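The bag drawer finally got the better of me on Monday. It is the wide one under the worktop, and for a long time it has only opened far enough to get two fingers in. I pulled the whole thing out, carried it through to the table and tipped it over.

There were 19 bags in it. I had guessed five or six. Most of them were shoppers I had bought at the till because I'd left the others at home, and a few were cotton ones that came free with something. Two had holes. One still had a receipt in it from the Karnis garden centre for 600 grams of grass seed, which I don't remember sowing.

## What stayed and what went

I kept eight. The ones with holes went in the rag bin and the rest are in a box by the door, to go to the charity shop in Oltik next time I'm on the 71 bus. They always run short of bags there and are glad of them.

The rule I used was simple enough. If I had carried shopping in it since the summer, it stayed. If I couldn't think when I'd last used it, it went in the box. I made one exception for a stripy one from Clullia, which is too small for anything but was bought on a good holiday.

## Folding them

I used to push them all inside one big bag, and that works until you want the big bag. Now I fold them. Fabric ones need flattening first or you end up with a lump, so I lay each one on the tablecloth, turn the handles in and smooth it out with the side of my hand. I don't iron them — life's too short — and old creases don't matter once a bag is in the drawer. 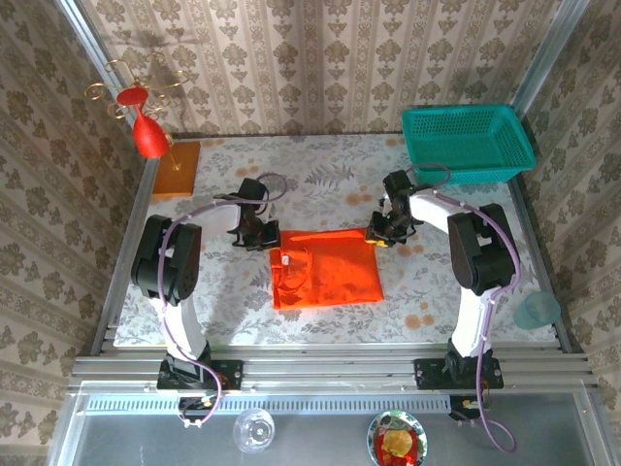
### The order I do it in

1. Handles in, so nothing sticks out past the edges.
2. Both sides to the middle, like a letter.
3. Bottom up to the top, then in half again.
4. Stand it on its folded edge in the drawer.

Standing them up is the bit that has made a difference. I can see all eight at once and take one out without disturbing its neighbours. The stiffer ones hold the shape by themselves. The thin cotton ones flop, so they go at the back, wedged in with an old biscuit tin lid.

Two bags have gone to live elsewhere. One is in my coat pocket and one hangs on the hook with the keys, and I've already been glad of the coat one in Costa, when I went in for a coffee and came out with a loaf and two packets of shortbread as well.

The drawer shuts now. There is even a bit of room at the front, where I've put the string and the spare batteries. The next job is the cupboard with the plastic tubs, and I'm leaving that until January.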